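Durik 943 黑色高光修补漆 22毫升笔装
供应商:Grevulex
货号:3354

先说清楚,这支笔遮不住深划痕。厂家包装上写着“焕然如新”,我们店里没有人这么看。漆膜很薄,指甲能刮出台阶的伤口要先填补再上色,直接涂只会留下一道发亮的沟。

适用:已上高光黑漆的硬质表面,边角磨白、细小擦痕。
不适用:哑光件、软胶、食品接触面、长期泡水的部位。

用法:清洁脱脂,砂纸打到1000目,薄涂两遍,中间隔一夜。说明书写二十分钟可以涂第二遍,Chie Wada照做过,表面起皱,最后全部磨掉重来。室温低的时候还要更久,一月份没有暖气的车间就别试了。

颜色方面,943偏冷。和Cimmont的同类黑放在一起,日光下看得出差别,灯光下不太明显。老件褪色程度各不相同,先在背面试一小块。

“耐磨”这一条我们持保留意见。厂家没有给出测试方法,问过两次,回复都是宣传册里的原话。经常磕碰的边缘,请按消耗品来预期。
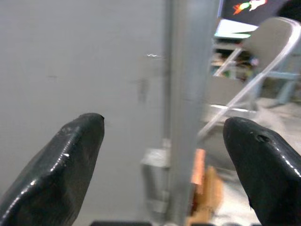
高光黑表面:边缘反光明显,左侧部件靠近顶端处可见轻微擦痕和小块磨损。

包装:单支,笔头可换,备用笔头另购。
退换:未开封可退,开封后只换漏液和干结的。周五下午四点后的订单下周处理。
色差咨询请找Loan Nông,最好把旧件寄来比对,手机照片看不准。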